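Print | E-mail

Unit 4: Surface finishes for wood

Oil soaks into the fibers and leaves little on top. Varnish forms a film that sits on the surface and takes the wear. Sand to 150 grit before either one, and wipe off the dust with a dry cloth.

End grain drinks more finish than face grain. In the Clamthorpe shop we give it 2 extra coats of oil, with a night between coats.
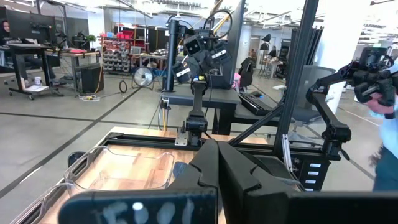

Film finishes are harder to repair. A scratch in varnish usually means sanding the whole panel, while an oiled board can be touched up in one spot.

Read the Kerico sheet on drying times before the next lab.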